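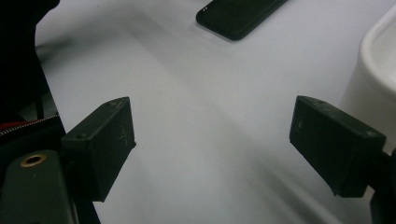

Ausgabe 13

Der Kollege mit den zwei Fingern

Seit Juli steht im Prospekt, die Retourenabteilung bei Trusville werde »schrittweise entlastet«. Wer dort arbeitet, hat das Wort Entlastung seither mit einer gewissen Vorsicht in den Mund genommen. Die Entlastung besteht bislang aus zwei kantigen dunklen Fingern, die aufeinander zufahren und dazwischen etwas festhalten sollen, und einem Ordner mit Arbeitsanweisungen, der schwerer ist als die Finger.

Es geht um Handys und ihre Hüllen. Beides kommt zurück, meistens in falschen Kartons, und beides muss vom Tisch in die richtige Ablage. Eine schmale Aufgabe, möchte man meinen. Bis zu 600 Teile gehen pro Schicht durch die Abteilung, und wer das ein paar Jahre macht, erkennt eine Hülle mit dem Daumen, bevor die Augen hinterherkommen. Der Greifer hat keinen Daumen. Er hat zwei Backen mit Schraubenlöchern und bekommt vorgemacht, wie man es richtig anstellt.

Das Vormachen ist der neue Teil der Arbeit. Horácio Calado, der vorher an der Packstraße stand, führt den Greifer jetzt von Hand an die Ware heran, zu, hoch, rüber, auf, und dann wieder von vorn. Im Haus heißt das »Anlernen«, und Calado weist gern darauf hin, dass er beim letzten Lehrling weniger Wiederholungen gebraucht hat und dieser auch mal Kaffee geholt hat. Die Software dazu kommt von Gerneo und trägt den Namen Danero, was nach Urlaub klingt und sich im Alltag eher nach Steuererklärung anfühlt.
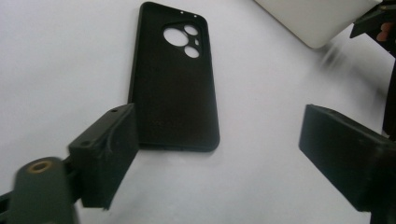
Flache Dinge auf glatten Tischen sind nämlich tückisch. Ein Mensch schiebt die Hülle an die Kante oder fährt mit dem Fingernagel darunter, ohne darüber nachzudenken. Jetzt muss er darüber nachdenken, und zwar so, dass es auch für zwei Klötze taugt. In der Frühbesprechung wurde neulich ernsthaft erörtert, aus welcher Richtung man sich einer Handyhülle nähert. Das Protokoll umfasst 3 Seiten.

Für die Leute in der Abteilung hat sich einiges verschoben. Zwei Stellen an der Packstraße werden nicht nachbesetzt, das hat die Leitung bestätigt, nachdem es ohnehin alle wussten. Dafür gibt es die Tätigkeit »Vorführkraft«, die etwas besser bezahlt ist und im Tarifvertrag noch nicht vorkommt. Der Betriebsrat verhandelt über die Eingruppierung und außerdem über die Frage, wem eigentlich die Handgriffe gehören, die da aufgezeichnet werden. Die Firma findet, ihr. Calado findet, die habe er schon mitgebracht.

Auch der Rücken redet mit. Das Stehen ist weniger geworden, dafür meldet sich jetzt bei manchen das Handgelenk, das den Greifer den halben Tag hält. Ab nächstem Monat wird deshalb alle 2 Stunden gewechselt. Wer nicht vorführt, prüft oder sortiert das, woran der Greifer sich noch nicht herantrauen soll: Ladekabel vor allem, die im Projektplan unter »spätere Ausbaustufe« laufen und vermutlich dort bleiben.

Am Standort Amaral schaut man sich das Ganze derweil aus sicherer Entfernung an und lässt ausrichten, man sei »sehr interessiert«. Die Kolleginnen und Kollegen dort sind herzlich eingeladen, einmal eine Schicht lang eine Handyhülle aufzuheben. Anmeldung wie üblich über das Schichtbüro, bitte mit Angabe der bevorzugten Hand.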